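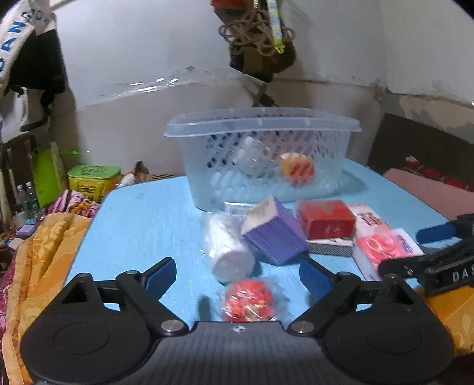
**Why do so many things from the shop come in a box or a wrapper?**

Packaging keeps things clean, stops them from breaking or going stale, and gives the maker somewhere to print what is inside.

## Boxes

Most small boxes are made from thin cardboard. Cardboard starts as wood fibres or old paper, mashed up with water and pressed flat. A factory cuts each box from one flat sheet, folds it along the creases and glues the side. A fast folding machine can make 2,000 boxes before your morning recess is over.

Boxes have flat sides, so they stack well. A red box can sit on top of a flatter one without rolling off. A purple box, a red box and a pink and white box are easy to tell apart, even from across a room. Companies choose their colours carefully for that reason.

## Clear plastic

Clear plastic wrap – the thin, crinkly sort – lets you see what you are buying. It bends around shapes that a box would not fit closely, like a round red item or a white roll. It also keeps out dust and damp air.

Thin plastic is hard to recycle. Many towns won't take it in the bin at home, so check your local rules before you throw it in with the paper.

## Packets

A packet is flat and light. It takes up very little room and can slide behind bigger things, which makes it easy to lose in a basket.

## Sort your own

You need a table, a plastic basket and a few small packaged things. Ask an adult which ones you may use, and leave medicines and cleaning products where they are.

1. Put everything on the table in front of the basket.
2. Make one group for boxes, one for plastic wrap and one for packets.
3. Look for anything that belongs in two groups, such as a box with plastic around it.
4. Put the heavy things in the basket first and the light things on top.

## Words to know

**Carton** – a light box made of cardboard.

**Film** – very thin plastic.

**Fibre** – a tiny thread, like the ones in wood or paper.

Written by Gerardo Cocco. Last checked Oct 28, 2019.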